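Skulten wooden block set, natural

Item 774, back in stock since July

I'll admit I have a soft spot for plain blocks. We carry all sorts of toys with lights and buttons at Candulport, and the ones I keep taking home are these! The Skulten set is light wood with no paint and no letters. You get small cubes, plus some flat pieces that work as roofs, floors, ramps, or a fence if your kid is in a farm phase (mine was, for ages).

The cubes are small, so please keep them away from babies and anyone who still puts everything in their mouth. For bigger kids the size is great. A short stack fits just about anywhere, on a tray, on a windowsill, on the corner of the kitchen table while you're trying to get dinner going.

Edges are sanded but still crisp, so the stacks sit square. I've had the same set at home for 2 years and it has more than 300 towers behind it, easily. A few corners have gone a bit round, and one flat piece has a tooth mark I blame on the dog.

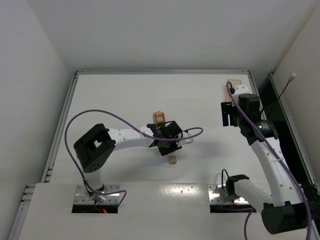 If you already own the older Ekström blocks, the Skulten cubes are a hair smaller, so the two don't line up perfectly in a wall. Loose on the floor it doesn't matter one bit. The Inder storage bag is sold separately and holds a full set with room left over (I keep our marbles in there too).

Cleaning: wipe with a barely damp cloth and let them air dry. Please don't soak them, and keep them out of the dishwasher! I did that once with an older set and the cubes came out fuzzy.

Schools and daycares, we can do bulk orders up to 1000 pieces, loose in a carton. Send me a note through the contact page and I'll get back to you with a price and shipping time.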